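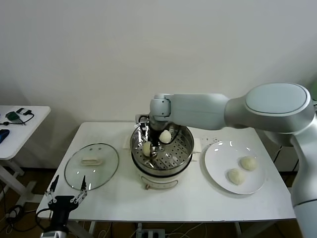 About Tikard

Tikard is a small company that writes and produces television drama series. We started with one writing room, two desks and a script that no broadcaster wanted to read. Today we have 3 series on air or in production, and a team that works on them all year.

Our office is in the old Lideck building, on the second floor, above the music school. If you visit us in the afternoon you will hear the piano lessons. Some of our writers say it disturbs them, others have asked us never to move.

What we make

We make long stories for the evening. Most of our series are about families, neighbours and people who work together, and the trouble they bring to each other. We do not make quiz shows or reality programmes, although we are asked about it quite often.

Our first series was Wan, a drama about two sisters who inherit a ferry company and do not agree on anything, starting with the colour of the boats. It was planned as six episodes. Viewers stayed with it, and it ran for five seasons. The last episode was shown in July, and we still receive letters about the ending. We read them all, also the angry ones.

Nenen is our second series. It follows the night staff of a small hotel near the border, and each episode takes place between ten in the evening and six in the morning. It is filmed mostly at night too, so the actors look tired when they should look tired. The third season is being edited now. Please do not ask us who was in room nine, we are not allowed to tell even our own families.

The third series does not have a final title yet. It is a story about a village choir and a court case, and we will write more on this page when the broadcaster has agreed.

How we work

Every series begins in the writing room. We write all episodes of a season before the first day of filming. This is slower and it costs more at the beginning, but the directors and actors can then read the whole story and prepare well. Only the last scene of a season is sometimes kept apart and given out on the morning when it is filmed. We did this with Wan, and after that it became a habit.

We like to film in real places. For Nenen we rented a hotel which had been closed for several years, and our set builders repaired the reception, the lift and one corridor. The other floors are built in a hall outside the town. We always try to hire local people for carpentry, costumes, driving and food, and many of them have come back for each new season.

Scripts from new writers

We accept scripts from writers who have no agent. Last year we received 3862 pages of them, and every page was read by a person from our team. From all these scripts we invited 5 writers to spend a month in our writing room. Two of them are now writing episodes for Nenen.

If you would like to send us something, please send only the first episode and a short summary of the rest, not longer than two pages. We answer everybody, but it can take up to four months. We cannot accept ideas without a script, and we cannot return paper copies.

Extras and audiences

There are 343 people on our list of extras. The list is open to any adult who lives within one hour of Lideck by train or car. You do not need experience in acting, but you need patience, a warm coat, and a telephone which can be switched off completely. Extras are paid by the day and receive a hot meal.

Before a new season is broadcast we also invite viewers to see the first episode in our small screening room. Places are given by draw to subscribers of our newsletter.

Contact

You can reach the office from nine in the morning until five in the afternoon. For questions about broadcasting times and repeats, please write to the broadcaster, as these are not decided by us. For everything else, use the contact form and choose the name of the series, so that your message will arrive at the right desk.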